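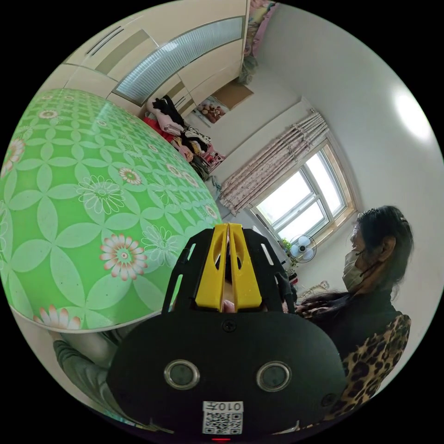

What We Eat When We Eat Alone

My project for the food studies class started as a complaint. I'd moved to Pernthorpe, I was living on toast, and I wanted to know if everybody else was too. So I wrote a short survey and bugged people with it all through December! I handed out 200 forms and got 133 back, way more than my advisor Herman Sitompul told me to expect.

Most people said they cook less when it's just them. Toast won (I felt so much better), then eggs, then noodles. The older folks surprised me - lots of them still set a proper place at the table, napkin and all, and a few said they'd feel sad without it.

My favorite answer was 37 words about cold potatoes. Next time I'd ask about breakfast separately, as people kept squeezing it into the margins.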